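# 枕元には丸い台と、コードのついた電話を

ベッドの脇に置く台の話をしたい。椅子の話をする人は多いし、照明の話をする人はもっと多い。寝具にいたっては一晩でも語れる人が身近に何人もいる。ところが枕元の台となると、話題にのぼることがめったにない。わたしはこの小さな家具が好きで好きでたまらないので、今日は思いきり書かせてもらう。

家具の記事を書く仕事を20年つづけてきて、泊まった部屋の枕元はかならず見るようにしている。荷物をおろし、靴を脱ぎ、カーテンを開ける前にまずベッドに腰かけて、手をのばしてみるのだ。水のコップはどこに置けるか。眼鏡は。読みかけの本は、開いたまま伏せられるか。寝ころんだ姿勢から手をのばしたとき、指先が最初にふれるのは何か。部屋のよしあしは、わたしの場合、これでほとんど決まってしまう。

四角い台にはずいぶん泣かされてきた。夜中に起きて、暗いなかを歩きだした途端、角に腿をぶつける。あの痛さといったらない。台の高さはちょうど腿のいちばん柔らかいところに合っていることが多く、翌朝になると見事なあざができている。壁とベッドのあいだが狭い部屋ほど四角い台がぴったりはめこんであって、図面の上ではたしかに美しいのだけれど、人間は図面の上を歩かない。

だからResixの532号室に入ったときは、声が出た。丸い! ベッドの頭のところ、壁の隅に、明るいオーク調の円筒がすとんと立っている。脚はなく、床まで胴がつづく形で、見た目にどっしりしている。灰色の壁と灰色の布張りのヘッドボードにはさまれて、そこだけ木の色があたたかい。わたしは上着も脱がずにベッドの端へ座り、しばらく台の縁をなでていた。

縁がいいのだ。天板が一段さがっていて、まわりをぐるりと低い立ちあがりが囲んでいる。お盆を想像してもらえばいい。この立ちあがりがあるかないかで、夜の安心がまるで違う。ペンが転がっても止まる。耳栓も止まる。寝ぼけて手の甲で眼鏡を押しやっても、縁のところで止まってくれる(眼鏡を床に落として踏んだことのある人には、この一段の値打ちがよくわかるはずだ)。わたしが枕元の台に望むことをひとつだけ選べと言われたら、迷わずこの縁を選ぶ。

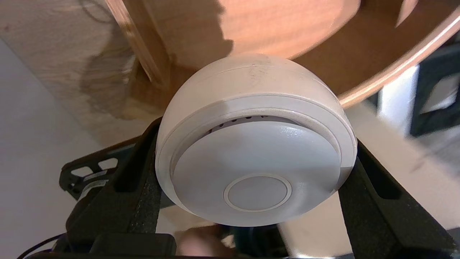
暗いところで使うものは、指で読めなければならない。これはわたしの長年の持論で、枕元の道具についてはとりわけ強くそう思う。目をつむったままでも向きと中心がわかること。余計な突起がないこと。押す場所があるなら、その輪郭がふれてわかること。その点で、この白い丸い器具はよくできた顔をしている。まるくふくらんだ背に、平らな正面。その面の中ほどよりやや下に丸いボタンがあり、細い輪が一本、盛りあがって縁どっている。ボタンの色はまわりと同じ淡い灰色で、目にはひどく控えめだ。色で目立たせず輪郭で示すというのは、昼の部屋で静かにしていてほしいものにはうってつけのやり方だと思う。背のほうにうっすら汚れのような跡があるのも、わたしは嫌いではない。白いものに跡がつくのは、人の暮らす場所に置かれていれば当たり前のことだ。

友人のSum-yee Koは、こういう白くて丸い機器が部屋に増えるのをあまり喜ばない。どれも同じに見えるし、何のためのものか見てもわからないのがいやだという。もっともな意見で、わたしも半分は賛成する。鳴るもの、知らせるもの、調べるもの、どれもこれも白い丸では、宿の客は途方に暮れる。ただ、だからといって角ばらせたり、色をつけたり、大きな字を書いたりしてほしいとも思わない。枕元に置くものなら、まず丸くて静かであってほしい。そのうえで、何をするものかを一行だけ、紙にでも書いておいてくれたらいい。二人でこの話を何度もくりかえしているが、いつも紙の一行のところで意見が合う。

さて、電話である。

わたしは枕元の電話が大好きだ。いまや宿から真っ先に消えていく道具で、改装のたびに撤去されている。客はみんな自分の電話を持っているのだから要らない、という理屈はよくわかる。わかるけれど、賛成はできない。反対の旗を、ここに立てておきたい。

理由のひとつは、受話器の形だ。あれほど手に説明のいらない道具がほかにあるだろうか。耳にあてるところと口にあてるところがあり、そのあいだを握る。子どものころから一度も使い方を間違えたことがない。熱があってふらふらの夜でも、外国で言葉があやしい夜でも、受話器だけは正しく持てる。画面を起こして、顔を見せて、番号をさがして、という手順がひとつもない。とりあげれば、そこからもう電話なのである。

もうひとつは、コードだ。くるくると巻いたあのコード! 線がついているから、電話はどこへも行かない。毛布のあいだにもぐりこむこともなければ、ベッドと壁の隙間に落ちて行方不明になることもない。たとえ落としても、たぐればいい。こんなに頼もしいことがあるだろうか。充電の残りを気にして眠る夜に慣れてしまったわたしたちは、つながれている道具のありがたみを忘れかけている気がする。

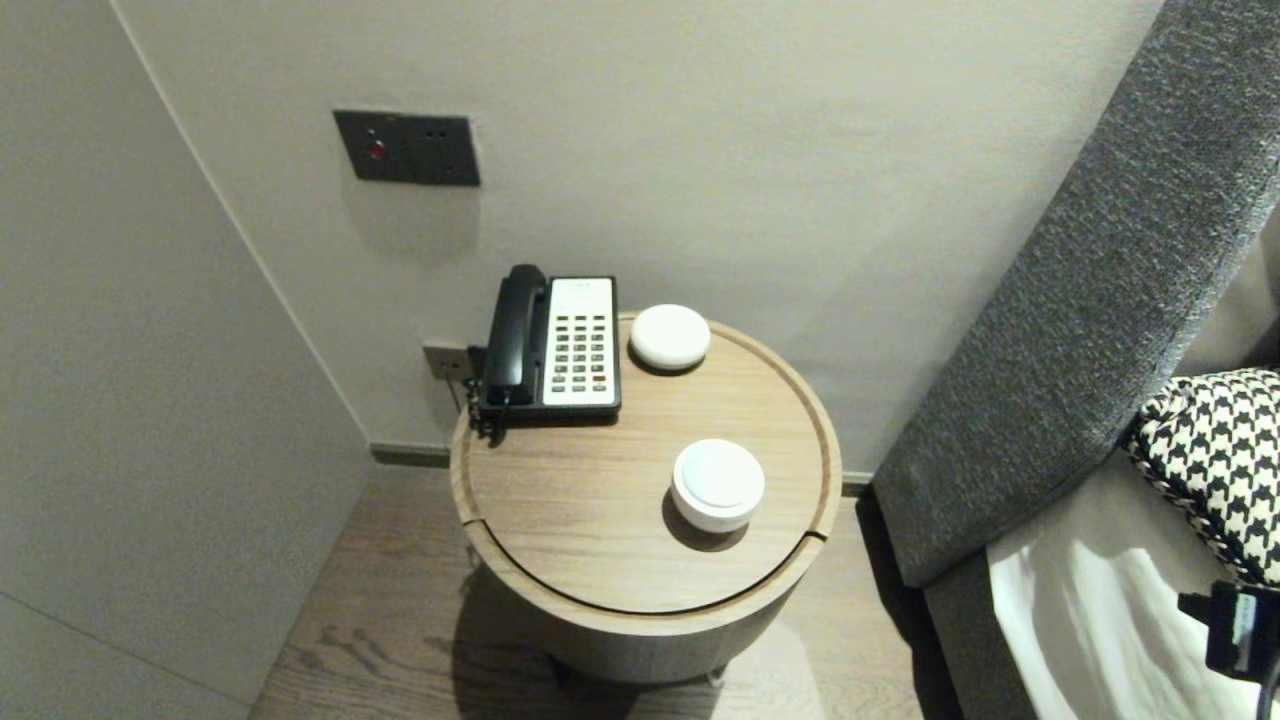
線がつながっていることには、もうすこし気持ちの面での効き目もある。知らない町で、知らない天井の下で寝るとき、手をのばせば届くところに、誰かの席までつづいている線がある。まず使わない。この20年で、夜中に枕元の電話をとったのは数えるほどだ。それでも、あると眠りが深い。お守りのようなものだと笑われるかもしれないが、お守りで深く眠れるならずいぶん安いものではないか。

昔、とある港町の宿でひどく腹をこわしたことがある。手元の電話は夕方に電池が切れ、充電器は列車に忘れてきていた。枕元の電話をとって、たぶんひどい声で「すみません」とだけ言った。しばらくして廊下に足音がして、白湯と薬がきた。あの足音をいまでも覚えている。宿の人の親切はもちろんだけれど、その親切にたどりつく道が枕元に一本通っていたことに、わたしは感謝している。

もちろん、反論はいろいろある。場所をとる。ほこりがたまる。掃除の手間が増える。台の上が電話でいっぱいになって、水のコップが置けない。最後のものはとくに切実で、狭い四角い台に大きな電話をのせてある部屋では、わたしも何度となく本を床に置いた。ただ、これは電話のせいにするより、台の選び方と置き方を責めたほうがいい。

ルセロ・カスタニョ(Lucero Castaño)という家具職人がいる。彼女の工房を訪ねたとき、丸い天板に物を置くのは難しいのではないかと聞いてみた。四角なら隅に寄せられるが、丸には隅がない。彼女は笑って、作業台の端にあった円い板に鉛筆削りとカップを置いてみせた。奥に沿わせて並べればいいのだ、と。手前の弧がひろびろと残る。人は手前の弧しか使わない、奥は物のための場所、手前は手のための場所だと彼女は言う。それを聞いて以来、わたしは丸い台を見るたびに奥と手前に分けて眺めている。

そう思って見ると、532号室の枕元には感心することが多い。電話は左の奥。受話器は本体の左側に縦におさまり、コードは台の外へ垂れている。手前の弧を横切らないのがいい。コードが手前を横切る置き方をされていると、夜中にコップを倒す原因になるから、わたしは部屋に入るとまず電話の向きを変える。ここではその必要がなく、眼鏡と本と水を、すんなり手前に並べることができた。台にのせるものの位置を誰かがきちんと考えている部屋は、泊まっていて気持ちがいい。 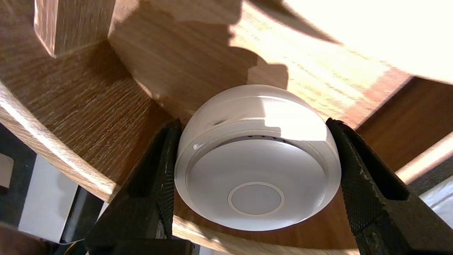
*面の中ほどに、細い輪で縁どられた小さな円。*

丸の話をもうすこしさせてほしい。丸い台に丸い道具をのせると、なんともいえず落ちつくのだ。円は向きを主張しない。四角い箱を丸い天板に置くと、どこに対してまっすぐにすべきか、いつまでも手が迷う。壁に合わせるのか、ベッドに合わせるのか。わたしなどは夜中に気になって、ほんの少し回しては戻し、また回す。円いものならその悩みがない。どこへ置いても、そこで座りがいい。

木目との相性もある。明るい木の上に白い艶消しのものを置くと、白がやわらかく見える。木目は長く流れているのに、白いものには模様がない。このふたつが隣りあうと、どちらもすこしずつよく見える。陶器の皿を木の盆にのせたときの、あの感じに近い。プラスチックだからといって最初から諦めることはないのだ。置かれる先の材をちゃんと選べば、機械の類も家具の仲間に入れてもらえる。

木の話になると黙っていられない性分で、この宿に泊まった次の週、Cultwoodの展示室に足を運んで枕元の台ばかり見てきた。平日の朝で客はわたしひとり、係の人が根気よくつきあってくれたのがうれしかった。円筒形のものは何種類かあり、天板がただ平らなものと、縁のついたものがある。売れるのは平らなほうだという。拭き掃除が楽なのだそうだ。縁があると、その内側に沿って細かいほこりがたまる。

なるほど、と思いつつ、わたしはやはり縁のほうを推す。布の端を指に巻いて、くるりと一周。それだけで済む掃除だし、円なら途中で角にひっかからない。隅にたまったほこりを楊枝でかきだしたことのある人なら、一周で終わる気持ちよさをわかってくれると思う。Mahmoudiの角形の台を長いこと使っていたわたしが言うのだから間違いない(角形も姿はいい。姿はいいのだが、掃除のたびに四つの隅が恨めしかった)。

胴が床までつづく形については、正直なところ、意見がわかれるだろう。脚つきの台なら下に掃除の道具が入るし、部屋も広く見える。スリッパだって置いておける。円筒は床の一部をどっしりと占めてしまう。それでも枕元にかぎっては、わたしは円筒に一票を入れたい。ベッドの脇は、物が落ちる場所だからだ。脚つきの台の下に転がりこんだ指輪や錠剤を、床に頬をつけてさがした経験が誰にでもあるだろう。胴が下まであれば、転がる先がひとつ減る。暗いなかで足の指を脚にひっかける心配もない。

高さにも好みがある。わたしはマットレスの面よりほんのすこし高いくらいがいい。低いと、水をとるときに体ごと乗りだすことになるし、高いと今度は寝ころんだまま台の上が見えない。家で台を選ぶ人は、店で立ったまま眺めて決めずに、どうかベッドの展示のところまで連れていってもらってほしい。恥ずかしがらずに寝ころんで、目をつむって、手をのばす。そうして届いたところが、あなたの台の高さだ。店の人はたいてい親切に手伝ってくれる。

スイッチの場所も、枕元の一部だと思って見ている。わたしの理想は、台の上に手をのばした、そのまま壁づたいに上へ動かしたところにあること。さがす動きがひとつづきになるのがいい。赤い小さな光がともっていれば、暗闇での目印にもなる。枕元の光は眠りの邪魔だと嫌う人もいて、Sum-yeeなどは旅先でかならず黒いテープを貼る。わたしは逆で、針の先ほどの赤い灯りがあると、夜中に目がさめたときに自分がどこにいるか思いだせてほっとする。 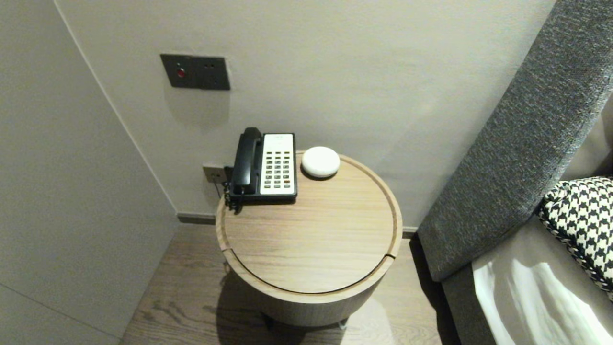
*電話は左の奥、白い丸は右の奥。壁のスイッチはその上のほうに。*

宿をつくる人にお願いがある。改装の予算を組むとき、枕元を最後にまわさないでほしい。ロビーの大きな絵や、浴室の立派な石のことはよく相談されるのに、枕元の台は余った予算でそろえられることが多い。100室を超える宿なら、台もそれだけの数になるのだから安いものを選びたくなるのは当然だ。けれど客が起きている時間のうち、いちばん無防備で、いちばん機嫌の悪い時間をすごすのはあの台の隣である。水をさがす手、目覚ましをとめる手、眼鏡をまさぐる手。みんな台に向かってのびてくる。石の浴室に感心するのは一度きりでも、台には一晩に何度もふれる。

それから、電話をどうか残してほしい。古い型でかまわない。ボタンが並んでいて、受話器があって、コードが垂れていれば、わたしはそれで満足する。Kovuvanoの古い客室案内には、受話器をとる前に一度深呼吸を、と書いてあって、なんのためだかわからないけれど大好きだった。電話をめぐるそういう小さなおかしみも、撤去してしまえば一緒に消える。

自宅にも線のついた電話を置いている、と言うとたいてい驚かれる。わが家の場合は枕元ではなく廊下で、これは家族に負けた結果だ。寝室に置きたいと主張したところ、朝早くに鳴ったらどうするのかと問われて返事に詰まった。そこでせめて台だけはと、この冬、寝室に丸いのを入れた。縁つきで、胴が床までつづく、明るい色の木のものを。届いた晩はうれしくて、電気を消してから何度も手をのばし、縁をなぞって一周させた。隣で寝ていた人に、いいかげんにしなさいと叱られた。

水のコップは奥、眼鏡は手前、本はその右。まだ電話のぶんの場所はあけてある。左の奥である。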